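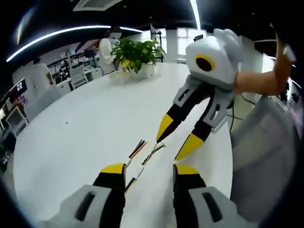 Two hand-held grippers and two short bundles of wire on the round table, bundle sorting task.

Wingate Student Robotics Program
Progress report to the Palamarchuk Fund, second reporting period
Prepared by Nimal Selvanayagam, program lead

Where we said we would be

The application promised that by November the students would have a working demonstration of two-handed cable handling, a set of recorded human demonstrations to train it on, and a public open day. We have the recordings. The open day has been moved to next term, when there may be something to open.

What the students have been doing

Wire is a miserable thing to pick up. The students chose it themselves, over my suggestion of foam blocks, on the grounds that foam blocks were for children. Since then they have developed a deep respect for foam blocks.

The group works in pairs, one gripper in each hand, and each pair records its own attempts at separating and lining up short bundles of wire. Bundles with splayed ends are the hardest, as the thin conductors will hook on anything, including each other. We have settled on 4 tasks for the rest of the year: separate, align, pass from hand to hand, and place in a tray. A fifth task, plugging in a connector, was attempted with great confidence and has been put back in the drawer.

The Omik team (the students named themselves, and I was not consulted) has written the labelling software and a short guide to using it. The guide runs to 10 pages, of which the last 5 concern what to do when the software closes without saving. I have asked them to fix the software and shorten the guide, in that order.

The Cerkar team is training the first model. Early results favour the table, in that the model reaches for bare tabletop more readily than for wire. They suspect the glare off the white surface and will try a matte mat next month.

Attendance

We began the year with 7 students and still have 7, although one has changed teams twice over a disagreement about file names. Sessions start at 4 p.m. and are supposed to finish at 6.

Spending

Replacement fingertips have cost more than planned. Wire has cost nothing, thanks to a generous supply of dead appliances from parents, who now regard us as a recycling depot. We would like to move the unspent travel money across to spare parts and storage drives, and would be grateful for a yes or no before the term break.

Next period

Finish recording the first two tasks. Retrain on the matte surface. Have each team present its work to the other, with questions, and with the file naming matter settled beforehand. I will send the revised budget separately once I have found the receipt for the second box of fingertips.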